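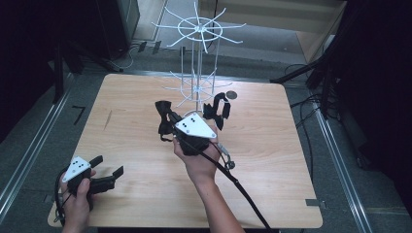
Why does wood have wiggly lines?

Hi, it's Chathurika Kumarasinghe again! Last time I wrote about rust, and then a whole pile of you wanted to know about tables. Well, one of you did. But it was such a good question that I've been staring at tabletops ever since.

The pattern of lines in wood is called the grain, and it starts while the tree is still growing. In places with warm and cold seasons, a tree usually adds one new layer under its bark each year. The wood it makes in spring is often paler, and the wood it makes later on is darker and more tightly packed. So you get pale, dark, pale, dark, all the way out from the centre. Cut straight across the trunk and you see rings. I once spent a very happy arvo at the museum counting 134 of them on one slice of gum tree (I lost my place twice and had to start over).

But a table has lines and curves! Where did the rings go? Get a grown-up to cut an onion from top to bottom instead of across the middle. Same onion, totally different pattern. Slice a log lengthways and the layers show up as long stripes, and where the saw skims past a bendy bit of layer, you get those big swoopy arcs.
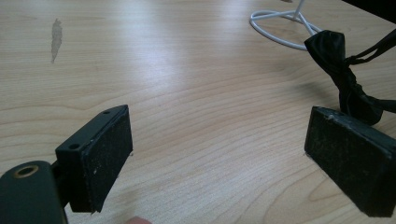 What about marks and stains?

Wood is full of tiny tubes that once carried water up the tree. If a spill gets past the shiny coating on top, it can soak in and leave a patch that looks grey or cloudy. My friend Prasanna Samarakoon has one on his desk shaped like Tasmania, and he won't let anyone sand it out.

Scratches are different. A scratch is a little ditch, and you can sometimes feel it with your fingernail.

Why do the lines vanish when it's bright?

A smooth top bounces light a bit like a mirror does. When a lot of it bounces straight into your eyes, the glare is so strong that you can't make out the pale lines underneath.
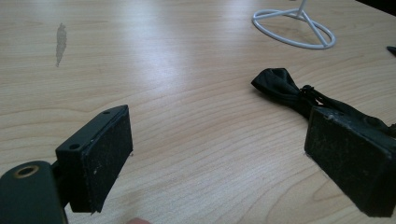 Move your head to one side and the bright patch moves too! Try it at breakfast. Put your eyes down low, near the edge of the table, then stand up slowly and watch where the shine goes. After that, grab some paper and a crayon and try a rubbing on the roughest bit of old timber you can find. Fence palings are brilliant for it.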